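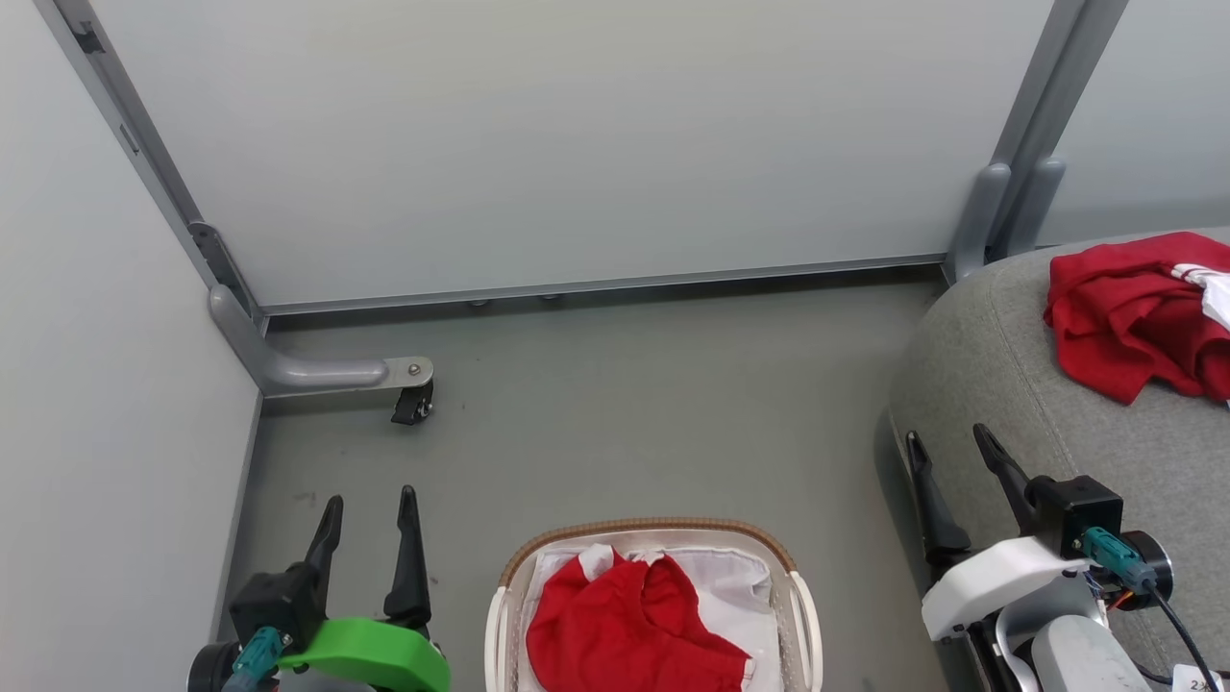
Jocelyn Calimlim objected first thing that the long rep times from the last block can't be compared with those from March, as the track group ran in spikes then and in flats now. Fair point. I have split the sheet by shoe and will not pool the two sets again.

**Wednesday, April 8, 2020 – chip timing and pacing, club 1,616 m loop**

Loop re-measured with the wheel, three passes, inside line. Mean 1,616 m, spread under a metre. The old figure on the club handout was a straight mile and is wrong by a few metres. Handout to be corrected before anyone sets a target from it.

Files processed: individual solo runs only, all sent in by members from their own watches or chips. Total 102 laps after cleaning. Dropped:

- laps with a stop longer than five seconds
- laps started from the car park gate instead of the post
- one duplicate upload from Everaldo (same file, two names)

Watch distance reads long on the wooded side and short on the bend by the weir. Errors partly cancel over a full lap, so lap pace is usable and split pace is not. Kipchumba's watch is the exception: his splits agree with the wheel marks to within a second or two. Different recording interval, one second against the default "smart" setting. Ask everyone to change it.

Pace drift, first lap to last, by group:

| Group | Laps per run | Drift |
|---|---|---|
| A | 6 | small, within timing error |
| B | 4 | slower on lap 3, partial recovery on 4 |
| C | 3 | faster throughout |

Group C starting too slowly is probably caution on the first hill. Group B lap 3 I can't account for. Gervásio thinks they ease off because lap 3 feels like the middle. Would need heart rate to say more, and only two of them wear a strap.

Plisness chips: the start mat reader misses a tag if it passes above knee height. Bench check with the tag on a stick, 60 passes at ankle height, no misses. At hip height the misses were too frequent to bother tabulating. Ankle straps only from now on – no more tags pinned to shorts. The Kusora export still writes times with a comma for the decimal, which the sheet reads as text. Find and replace before import.

Outstanding:

- Jussara to send the elevation trace for the hill
- second wheel measurement, outside line
- ask Kipchumba for the raw files, not the summary
- paint mark at the post has worn off, tape there for now
- decide whether group B repeats four laps or drops to three

Sheet saved as v4. v3 has the shoe types mixed and should not be used.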